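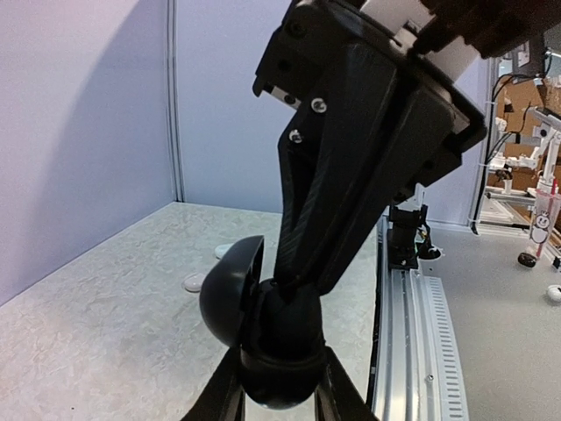

Last updated: August 13, 2019

So I finally have something to report from the two-arm handover work, and I've been dying to write it up! Quick refresher if you missed the April issue: we want one arm to pass a small object to the other without a fixed handover pose programmed in. Sarla Prajapati's idea was to let the receiving arm pick its own approach from the wrist camera view, and to train it on demonstrations that Ajith Bangera and I drove by hand (my shoulders still hurt).

We started with 40 demonstrations, all of them on round black things, which was my choice and a bit mean. Dark object, dark fingers, so the model has very little contrast to work with. I figured that if it could cope with that, the easy colors would take care of themselves.

The first policy was pretty bad. It got to the right area and then dithered, fingers opening and closing like it couldn't make up its mind. Myfanwy Powell went through the logs and found we'd been mixing two driving styles. Ajith comes in from the side, I come in from the top, and the model was splitting the difference. We labeled every run by approach, retrained, and the dithering mostly went away. 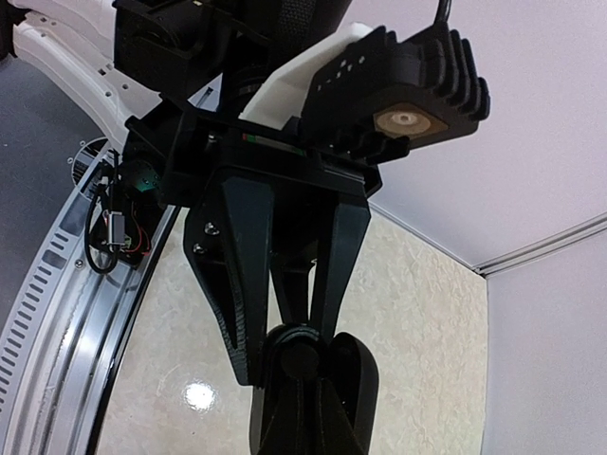
Does the receiving arm need its own camera?
It does with our method, as the policy works from what that wrist can see. We tried sharing one view between both arms and the grasps got a lot worse.

After that we ran 20 trials with the labels and 20 without, same objects, same starting spots. The labeled version was the clear winner, though it still struggles with anything shiny.

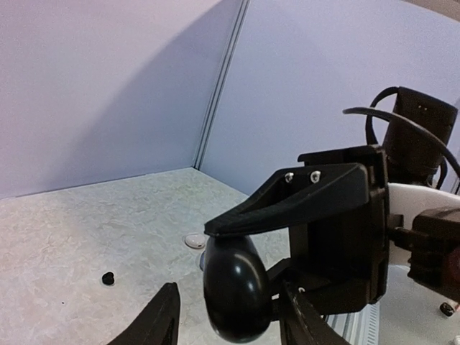

The other thing on my list is release timing. Right now the giving arm lets go on a fixed delay, and I'd much prefer it to wait until it feels a tug from the other side. Asanka Gamage has a first try at that running on the Foltlow code and I'll have numbers for you next issue, assuming I stop fiddling with it.

Questions or comments? Write to Catrin Jarman at the Zundside newsletter desk.
© 2019 Zundside. All rights reserved. Back to top
You are receiving this newsletter because you signed up for Zundside updates. Unsubscribe at any time.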